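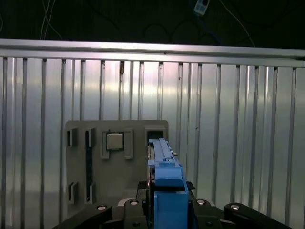
Figure 1. Gripper with a blue plastic component in front of the gray fixture board.

Preparing for the Firnier Aptitude Test: A Study of How Applicants Use Their Time
Student project report, Vocational Guidance course, Jikitville
Submitted 4th January

1. Background

The Firnier Aptitude Test is the entrance exam for the technical trainee program at Erport. Anyone who wants a paid trainee place in maintenance, dispatch or assembly has to pass it. The test is given once a year in August. It has a written paper in the morning and a short practical task in the afternoon. Applicants who pass both parts go on to an interview.

Our school sends a group of final-year students to the test every year. Until now they have prepared on their own, mostly with the Fankhauser workbook, and the school has not kept track of what they did or how it went. This report looks at one group of applicants and tries to find out how they spent their study time and which parts of their preparation they thought were useful.

The report does not try to predict who will pass. The group was too small for that, and we did not have access to official scores. Applicants receive a letter that only says passed or not passed for each part.

2. The test

The written paper has 3 sections: arithmetic and units, reading of instructions, and spatial reasoning. Calculators are not allowed. There is a single time limit for the whole paper, so applicants decide for themselves how long to spend on each section. Wrong answers do not lose points, but the notice to applicants mentions this only on its last page, and several people in our group had not read that far.

The practical task changes from year to year. It is always something that can be done at a bench with written instructions, such as sorting parts, putting together a small assembly or finding a fault in one. The instructions are handed out five minutes before the start. Applicants may write notes on them.

Eligibility rules are simple. An applicant needs a school leaving certificate, or a letter from the school confirming that one is expected, and must be at least seventeen on the day of the test. The application form, a copy of an identity document and the fee receipt go in together. A form that arrives without the receipt is sent back, and this happened to two people in our group. Both got their papers in before the closing date.

3. Method

We gave a questionnaire to 40 applicants from Jikitville after they had taken the test. All of them filled it in. It had one page on study time, one page on materials and a half page for comments. We also asked people to bring any study diary they had kept. Nine had one.

For study time, we asked for hours per week on each section of the written paper and on the practical task, starting from the week in which they sent in the form. People who had kept a diary copied the numbers from it. The others had to remember, and we expect that their answers are less exact. We did not try to correct for this.

For materials, we listed the Fankhauser workbook, past papers, school notes, videos and private lessons, and left space for others. Each one was rated from "no use" to "very useful." We did not ask how much people had paid for private lessons, although two respondents told us in the comments that they would not pay for them again.

We read the comments separately and sorted them by topic. Where two of us disagreed about a topic, we put the comment under both.

4. Results

4.1 Study time

Most respondents started later than they had planned. The most common pattern was a light first month, almost nothing during final school exams, and then long days in the last two weeks before the test. The people with diaries showed the same pattern as the rest, which surprised us a little. We had thought that someone who keeps a diary would also spread the work more evenly.

Arithmetic and units took up the largest share of the time for nearly everyone. Spatial reasoning came second. Reading of instructions got the least time of the written sections, and many respondents left that line blank or wrote zero. The reason given most often was that it did not feel like something you could practice.

Few people practiced for the practical task at all. Those who did had mostly used kits or old equipment at home. One respondent had taken apart and rebuilt a bicycle hub several times while working from a printed sheet.

4.2 Materials

The Fankhauser workbook was used by almost the whole group. It contains 700 practice questions with answers at the back, but no worked solutions. Opinions on it were mixed. Respondents liked the arithmetic chapters, which start easy and get harder at a steady pace. They were less happy with the spatial reasoning chapter, where the drawings are small and, in the older printing, hard to read. Several wrote that they had checked an answer, found it was different from theirs, and had no way to find out why.

Past papers were rated highest. Only the papers from a few earlier years can be found, and they are passed around as copies of copies. Even so, people said that working through a full paper against the clock taught them more about the real test than any chapter in a book. Respondents who had done at least one full timed paper were also less likely to write that they had run out of time on the day.

School notes were rated useful for units and conversions and not much else. Videos got the widest range of ratings. It seems to depend on which ones a person found, and we did not ask for titles, so we cannot say more about this.

4.3 Comments

The largest group of comments was on time management. People wrote that they had started at the first question and gone on in order, and that spatial reasoning, which is printed last, suffered for it. Some had decided beforehand to do the sections in a different order. They seemed more content with how the paper had gone.

The second group was on the practical task. Respondents described reading the instructions too quickly, starting work, and having to undo a step. Several connected this to the reading section of the written paper and said they wished they had taken that section more seriously.

A smaller group of comments dealt with the day itself. The first bus from Jikitville reaches Erport shortly before registration closes, and people who took it had to hurry. Others wrote about the break between the two parts. The canteen at the test center is closed to applicants and there is no shop within easy walking distance.

5. Discussion

The time people gave to each section does not match the weight of the sections. According to the notice to applicants, the written sections carry equal points. Our group treated arithmetic as if it were worth far more than the others. Part of the explanation may be the workbook, where arithmetic fills more than half the pages. A person who simply works through it from front to back will end up with the same imbalance.

Reading of instructions deserves more attention than it gets. It is a section of its own, and the same skill is needed in the afternoon. It can be practiced with ordinary material: assembly sheets, appliance manuals, the safety rules in the school workshop. One way is to read a sheet once, put it away, and write down the steps in order.

We would have liked to compare people who passed with people who did not. Twelve respondents did not want to share their letter, and we decided not to use the results of the rest, as the comparison would have been unfair.

6. Suggestions for next year's applicants

Read the whole notice, including the last page, before filling in the form.
Attach the fee receipt to the form before anything else.
Divide study time evenly between the written sections, then adjust after the first full paper.
Do 3 full past papers against the clock, the last of them a week before the test.
Answer every question on the written paper.
Decide on the order of the sections before the day.
Use the full five minutes to read the practical instructions, and mark each step that depends on an earlier one.
Travel to Erport the evening before if possible, or share a car.
Bring lunch and water.

7. Suggestions for the school

The school could keep a folder of past papers in the library, with clean copies made from the best originals we can find. It could also set aside one workshop afternoon each month for bench tasks from written instructions. The equipment for this is already there. Worked solutions for the harder workbook questions would be a good task for the math course, one chapter per class.

8. Limits of this study

All respondents came from one town and most from one school. The study times of those without a diary are from memory. The questionnaire was handed out after the test, so people's opinions of a book or a method may have been colored by how they felt the day had gone. A follow-up should start when the forms are sent in and collect the hours week by week.

The questionnaire and the summary tables are kept with the course files and can be borrowed from the guidance office.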